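Kategorie: Kurse & Material > Häufige Fragen

Häufige Fragen zu unserer Spiel- und Bastelstunde

Liebe Eltern, liebe Großeltern, wir bekommen jede Woche ähnliche Fragen per E-Mail. Sneha Tomar und ich haben die Antworten gesammelt und auf diese Seite geschrieben. Deutsch ist nicht meine erste Sprache, bitte schreiben Sie mir, wenn ein Satz nicht klar ist.
Vivek Uniyal, Likura Spielwerkstatt

Wie alt muss mein Kind sein?
Das Kind soll 2 Jahre alt sein. Jüngere Geschwister dürfen mitkommen, aber sie brauchen eine erwachsene Person, die bei ihnen bleibt. Die Foambuchstaben sind für sehr kleine Kinder nicht geeignet, weil man kleine Stücke abbeißen kann.

Wie lange dauert eine Stunde?
Wir sagen „Stunde“, es sind aber meistens fünfzig Minuten mit Begrüßung und Aufräumen. Das Aufräumen gehört für uns zum Programm, bitte gehen Sie nicht früher weg.

Was für Buchstaben benutzen Sie?
Wir benutzen ausgeschnittene Formen aus Schaumstoff in verschiedenen Farben. Die meisten sind Buchstaben, es gibt auch andere Formen dazwischen. Für den Anfang nehmen wir nur wenige Stücke. Wenn ein Kind zu viele Buchstaben auf einmal sieht, dann greift es nur nach den Farben und hört den Laut nicht mehr.

Warum hängt schwarzer Stoff hinter dem Tisch?
Die Farben sieht man vor Schwarz besser als vor einer weißen Wand. Früher hatten wir eine Tapete mit Muster, und die Kinder haben die Buchstaben dort gesucht und nicht gefunden. Der Stoff darf Falten haben. Sneha hat ihn am Anfang jedes Mal gebügelt, das machen wir jetzt nicht mehr. 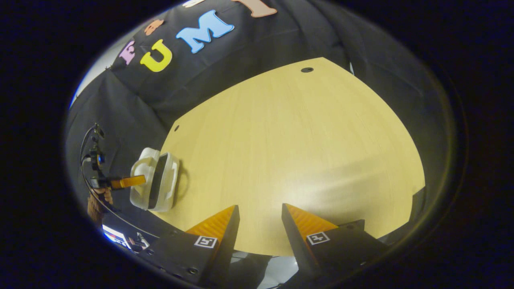 Unser Tisch mit dem weißen Behälter, am Stoff bunte Formen aus Schaumstoff.

Wie befestigt man die Buchstaben zu Hause?
Für zu Hause empfehlen wir kleine Punkte Klettband, die raue Seite auf dem Buchstaben. Nicht jeder Stoff hält daran, bitte probieren Sie zuerst an einer Ecke. Filz geht fast immer. Glatter Futterstoff geht nicht. Sicherheitsnadeln möchten wir bei Kindern nicht sehen, auch nicht die mit Kappe.

Darf der Behälter beim Spielen umfallen?
Ja, gern! Viele Kinder haben Angst, in einen tiefen Behälter zu greifen, wenn sie nicht hineinsehen können. Liegt er auf der Seite, dann ist die Öffnung vor dem Kind und es kann mit der flachen Hand etwas hineinschieben. Das ist auch für die Buchstaben am Ende praktisch. Wir nehmen Kunststoff mit Griffen, damit kleine Hände ihn selbst tragen können.

Muss der Tisch rund sein?
Nein. Wir mögen unseren hellen Holztisch, weil er keine scharfe Ecke hat. Zu Hause ist der Küchentisch genauso gut. Wichtiger ist die Höhe: Die Ellbogen von dem Kind sollen auf der Platte liegen können, ohne dass es die Schultern hochzieht.

Mein Kind räumt nicht auf. Was machen Sie?
Wir rufen einen Buchstaben und das Kind bringt ihn. Danach kommt der nächste. Am Anfang bringt es vielleicht den falschen Buchstaben, dann sagen wir seinen richtigen Namen und er darf trotzdem in den Behälter. Bitte schimpfen Sie nicht. Manche Kinder brauchen rund 20 Besuche, bis sie ohne Erinnerung mitmachen, und bei meinem Neffen waren es mehr.

Wie macht man die Formen sauber?
Mit lauwarmem Wasser und ein wenig Spülmittel, danach auf einem Handtuch trocknen lassen. Nicht in die Spülmaschine und nicht auf die Heizung - der Schaumstoff wird krumm und bleibt dann krumm. Den Behälter kann man mit demselben Wasser auswaschen.

Kann ich das Material ausleihen?
Das Set Nuson (Buchstaben, Stoff, Behälter) kann man für zwei Wochen mitnehmen. In der Liste hat es die Nummer 236, diese Nummer brauchen wir bei der Reservierung. Fehlt am Ende ein Buchstabe, dann sagen Sie es bitte einfach, wir haben Ersatz in einer Schublade. Das größere Set Astetti ist bis Oktober reserviert.

Gibt es eine Pause im Sommer?
Ja. Die letzte Stunde vor der Pause ist am 25. Juli, ausnahmsweise ein Sonntag. Eine Anmeldung ist für diesen Tag nicht nötig. Den Termin für den neuen Beginn schicken wir per E-Mail an alle Familien auf der Liste.

Was sollen wir mitbringen?
Rutschfeste Socken und etwas zu trinken in einer Flasche, die gut schließt. Eigenes Spielzeug lassen Sie bitte in der Tasche, sonst gibt es Tränen beim Einpacken. Essen können die Kinder nachher im Flur, dort stehen zwei Bänke.

Meine Frage steht nicht auf dieser Seite.
Dann schreiben Sie uns über das Kontaktformular. Fragen zur Rechnung beantwortet das Büro Chaturvedi, alle anderen Fragen lesen Sneha oder ich. Die Antwort kann ein paar Tage dauern.

Kontakt | Impressum | Datenschutz | © Likura Spielwerkstatt | Nach oben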